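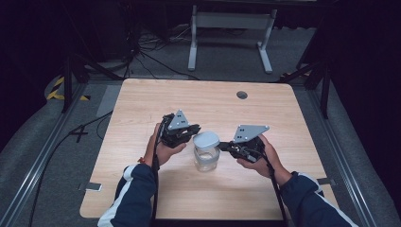
Photo: Elīna Kļaviņa

The Menwood method is a system of unmounted training for horse riders, in which the pupil practices seat, balance and rein contact on the ground before getting on a horse. It is taught at the Musside riding school and at a number of smaller yards that license the name. Supporters describe it as a faster and safer route to an independent seat. Evidence for the claim is thin, and most of it comes from people who sell the course.

Background

Exercises away from the horse are much older than the method. Vaulting barrels, wooden horses and work on the longe line without stirrups were all in use long before anyone named Menwood taught riding, and early course booklets borrow from them freely, mostly without saying so. The name is taken from the farm where the first classes were held. Later brochures refer to "the Menwood tradition," a phrase that does not appear in any of the early material.

The course was put into its present form at Musside, which still trains and certifies the instructors. A rival version, sold under the name Shemweta, split off after a disagreement over licensing fees. It uses nearly the same exercises in a different order, and each side says the other's order is harmful to beginners. Neither has published anything to back this up.

Content

The full course has 18 lessons. The first group deals with sitting upright on a padded roll with the feet off the floor. The second adds rein work, with the pupil holding a pair of reins attached to a spring or to a partner's hands. The last group combines the two, to a metronome set at the rhythm of the walk, the trot and finally the canter.

Pupils are told to expect sore hips and inner thighs in the early lessons. The booklet calls this "opening." Physical therapists would probably call it muscle soreness.

A padded roll made by Fosness is recommended, and for several years was required for certification. Other rolls of the same diameter appear to work as well. The requirement was dropped after complaints from license holders, although the roll is still shown on the cover of the instructor's manual.

Claims and evidence

The most widely quoted figure is that 2,364 riders have completed the course and that they were ready to leave the longe line in half the usual time. The number of riders comes from enrollment records and includes people who signed up and later dropped out. The "usual time" is not defined. Schools differ widely in how long they keep beginners on the longe, and a school that wants shorter times can get them by letting pupils off sooner.

A survey run by Musside collected replies from over 2,136 former pupils and reported high satisfaction. It had no comparison group, and the forms were handed out at the final lesson by the instructor who had taught it. A smaller trial compared 100 beginners, half of whom took the ground course before their first mounted lesson. The ground group scored better for posture in the first month. By the end of the season the two groups could not be told apart, a result that the school's website leaves out.

Claims about safety are weaker still. The method is said to reduce falls, but no fall records have been released, and the pupils who finish tend to be adults who ride quiet horses in an enclosed arena.

Reception

Opinion among instructors is divided. Some find the seat exercises useful for nervous adults and for riders coming back after an injury, and use them without the rest of the course. The rein exercises get less praise. A spring pulls back evenly – a horse's mouth does not – and critics say that pupils who learn contact this way arrive with a fixed hand that has to be undone.

Cost is another common complaint. A full set of ground lessons is priced close to the same number of mounted lessons at many yards, with no horse to feed or shoe.

See also

Longeing
Equestrian vaulting
Rider position
Riding instructor certification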